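# Pesonen Folding Cutting Mat, Large

Self-healing on both sides, folds once down the middle, and lies flat on a white tabletop without creeping around under your elbows.
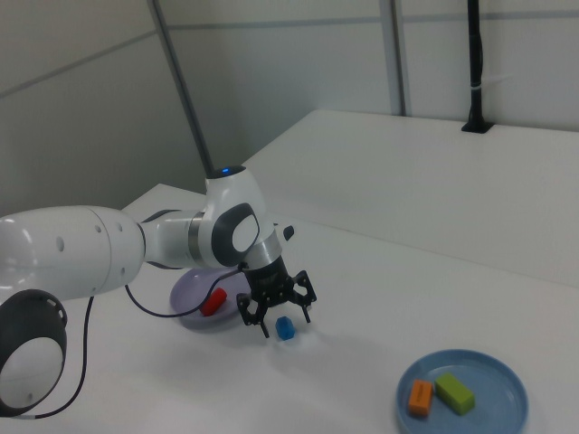 Réka Fekete wrote to us after a month with hers: "I was sure the fold would ruin it. I cut straight across the hinge on a wool coat front, rotary blade and everything, and the line came out clean. My old mat had a canyon in it by this point."

The hinge is what everybody asks about, so let's start there. Older folding mats had a gap where the halves met, and a blade would dip into it and come out a little crooked on the other side. Pesonen cuts the halves on an interlocking wave, so there is never a straight channel for the wheel to fall into. Go across it at any angle you like! The one direction we'd stay away from is right along the wave itself, where a blade can snag.

## What you're getting

- One mat, five layers, green on one face and gray on the other
- Inch grid on the green face, centimeter grid on the gray
- Bias lines at 30, 45 and 60 degrees on both faces
- Cotton carry sleeve with a snap
- A corner clip that keeps it shut when folded

Open size is 40 inches long by 24 inches deep. Folded, it's half the length, and it slides in behind a sewing cabinet or under a bed with no trouble.

## The surface

It's a bit softer than the Imico mats we carried before, and we like it a lot better. The blade sinks in just enough that you feel it bite, and the cut closes back up once you move on. Pinking blades are fine. Craft knives are fine too, though if you lean on a knife really hard (foam board people, we see you) you will leave marks that stay.

Grid lines are printed under the top layer, so they don't rub off. We've had the shop mat out since last May, with classes on it most weeks, and the numbers near the front edge are still crisp. The gray side shows chalk dust more than the green does. It wipes off with a damp cloth.

Bernice Kyei teaches our beginner bag class and she has taken over the gray side completely – dark thread and black canvas both show up on it, and she says the green made her eyes tired after an afternoon of trimming.

## Heat, sun and storage

Please don't iron on it. Please don't put a mug of coffee on it either. The mat starts to soften at temperatures that don't feel all that hot, and a warp is very hard to get out. A car trunk in summer will do it.

If yours arrives with a bit of a curl from the box, open it out on a flat floor overnight with the gray side up. That has taken care of every one we've unpacked in the shop.

Store it folded with the clip on, or open and flat. Leaning it open against a wall is how mats get that long lazy bow in them.

## Which blades?

Any standard rotary cutter, 45 mm or 60 mm. We sell the Iro replacement blades in packs of five and they run nicely on this surface. A dull blade makes you push harder, and pushing harder chews up the mat, so change it when it starts skipping threads.

## Questions we get

**Can I use it for leather?**
Garment leather, yes. For heavy strap leather or anything you punch, use a poly board.

**Do the two halves come apart?**
They don't. The hinge is a fabric strip bonded between the layers. We've folded our test mat 400 times at the counter (Nhyira Opoku had a slow afternoon and a tally sheet) and the strip looked the same afterward.

**Does it slide?**
Very little on laminate or painted wood. On glass it can drift, and a strip of shelf liner under each half cures that.

**Is there a smaller one?**
There is, but it doesn't fold. Look for the Pesonen Compact.

**Does it smell?**
A little, for the first couple of days. Air it out.

## Price and shipping

$80, sleeve included. It ships folded in a flat carton. Store pickup is free, and we're happy to open one up so you can try a few cuts on it first – bring your own cutter and a scrap of whatever you're working on.

Returns are fine if the mat hasn't been cut on. Spare clips are $5 a pair.

Page updated 3/31/23: centimeter grid now standard on the gray face. Earlier stock had inches on both.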